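4.2 Is the shape board a fair test?

Shape boards are often offered as a clean measure of hand skill. We doubt it. Mollel and Obura, working with the Pireck board, argued that scores on it predict how well small parts will be fitted elsewhere, but their 420 trials used one printed layout throughout. A person who has met the same outlines that many times may be showing memory as much as skill.

Our board follows the usual plan: a white rectangle, black printed outlines, blue plastic pieces (Figure 2a). The dark table and backdrop were kept plain, as the Gorkside protocol asks. Whether this helps is another matter.

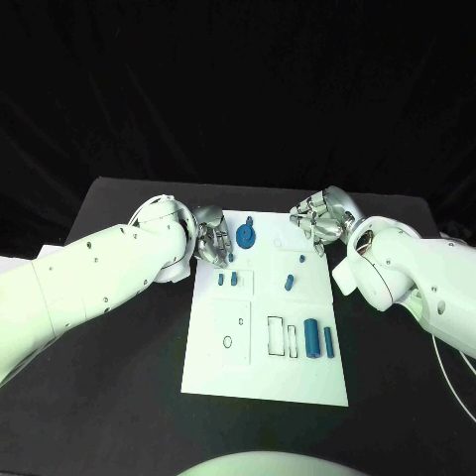
The protocol also treats every piece as equally hard, and we see no grounds for that. A disc can be turned any way and still match its outline. A piece with corners has to be lined up first, and an upright peg asks for a different grip again. Adding these together into one score hides the very thing the test is meant to show.

We rescored 190 of our trials by piece type. The ranking of layouts changed, and the single score gave no hint that it would. Twenty trials were set aside where the raters could not agree on whether a piece was inside its outline - a problem the Brandão manual settles with one short line about "good fit."

Figure 2. The shape board in use: (a) pieces and printed outlines; (b) work at the lower left part of the sheet.

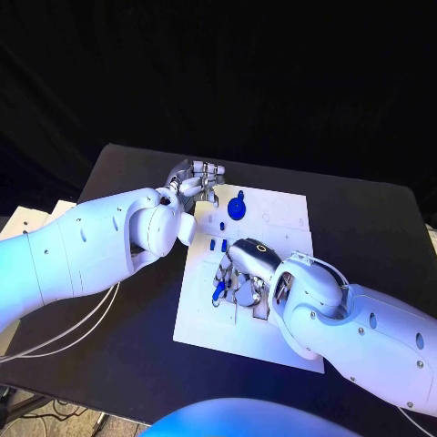
Photos: Astby project. Reproduced with permission.

Position on the board is a further weak point. Work on the near side can leave a hand or wrist over outlines that are still to be filled, and the manual says nothing about the order of filling. Until order is fixed or at least recorded, we would not compare times between sites.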